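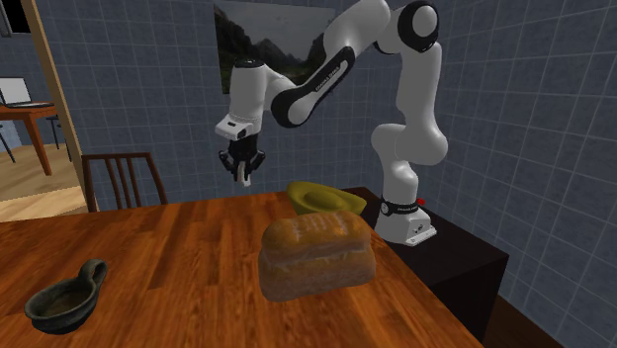
A loaf of bread on a wooden table

Starting in June, the bread at our Vachon Street store will come from Zenerwood Bakery. Our contract with the old supplier ran out and they did not want to keep delivering to a store our size. We talked to two bakeries and picked Zenerwood, which already bakes for the Pradside farm stand and can get a van to us before opening.

The van comes every morning except on holidays. Bread should be on the shelf when the doors open. If you come in early and the shelf is still bare, ask at the register and someone will check whether the crates are in the back.

There are five kinds to start with: plain white, whole wheat, rye, oat, and a sourdough made with flour from the Kaltevano mill. The white and whole wheat come sliced or unsliced. The other three come whole only. We no longer have a slicer in the store. The old one needed a part that is not made anymore, and a new machine costs more than we want to spend this year. Zenerwood will slice an order at the bakery if you ask for it the day before.

Prices go up a little on the white and stay the same on the whole wheat. Rye is cheaper than it was. The full list is on the board next to the dairy case.

Standing orders from the old supplier do not carry over. If you had one, please fill out a new card at the register, even if you want the same thing as before. Write down the kind, how many loaves, and which mornings. Loaves on standing order are held until noon and then go out on the shelf. If you know you will be away, cross off those days on your card.

Most of the Zenerwood loaves have no preservatives, so they will not keep as long as what we sold before. The white is good for a couple of days in a bread box or a closed paper bag. Rye and sourdough last longer. Don't put any of them in the refrigerator, where bread goes stale faster than it does on the counter. If you can't finish a loaf, slice it and freeze it the day you buy it. Slices can go straight from the freezer to the toaster.

Day-old bread will be sold at half price from the rack by the door. What is left after that goes to the Pradside pantry, same as now.

Several members asked about gluten-free bread. Zenerwood uses the same ovens and tables for everything and does not make any. We will keep the frozen kind in the freezer at the end of aisle 2.

Rolls are not part of the daily delivery. They can be ordered by the dozen with two days' notice, and the bakery would like more than that for large orders. For the summer picnic we have asked for 400, half white and half whole wheat.

Please return the paper bags with handles if they are clean. We reuse them for produce. The bin is under the bulletin board.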